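Subject: Re: [smallcap-fx] Wusberg and the "natural hedge"
From: Sherif Amrani
Date: May 4, 2020

> Wusberg reports in dollars but pays most of its suppliers in euros. It also
> sells about a third of its output in euros, so the two sides wash out. I don't
> see why a 2 percent move in the currency should bother a holder. The March
> update says as much, and the El Fassi note agrees with it. I added to my
> position last week and plan to sit on it.

I read the same March update and came away less comfortable than you did. The phrase "natural hedge" appears in it 3 times, and there is no table behind any of them. What share of costs is in euros? "Most," you say, and so do they. If most means sixty and sales are a third, then there's a gap, and the gap is what we're supposed to be talking about.

The El Fassi note doesn't help. It takes the company's own wording, moves it around a little and puts a target price of 1,130 under it. Look at the sensitivity line on the last page. They assume receipts and payments land in the same month. Anyone who has ever waited on a European distributor to pay knows how that goes.

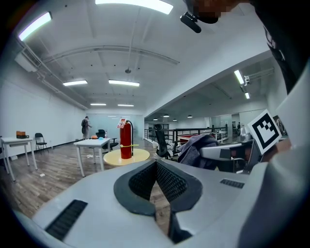
My bigger problem is the loan. Wusberg borrowed in euros to buy the Wella plant, and the update files that under financing, well away from the paragraph about hedging. A hedge is supposed to work like a pair of jaws, two sides sloping in toward each other and meeting low down, with maybe a bit of floor showing between them. Put the loan in and one side gets a lot longer than the other. A stronger euro then makes the suppliers cost more and the debt cost more in the same quarter. I can't find a sentence anywhere that adds those up.

Maybe they have forwards in place. If so, say it and give the maturity. Vekport has a far smaller finance department and still manages to print its forward book by quarter, with the average rate. I don't own Vekport and don't especially like it, but I can at least work out what I'd be buying.

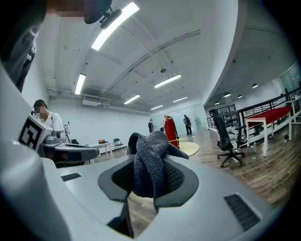
*Gray knit cloth, bunched up in the opening.*

On your 2 percent: fine, for one quarter, on the operating line, if the gap is small. That's three ifs. We've had currency moves bigger than that in a week this spring, and the company's cushion on the loan covenant is roughly 800 thousand by my reading of the footnote. I could be off, because the footnote mixes year-end and average rates without telling you which number uses which. Would somebody who reads these for a living check me?

I wrote to investor relations with two questions, the euro share of costs and whether the loan is hedged. The reply thanked me for my interest and attached the March update.

So I'm not adding. I'm not selling either, at this price, but I'd want the next filing to split out the currency line before I call any of it a hedge. If you got something more specific out of them, please post it to the list.

Sherif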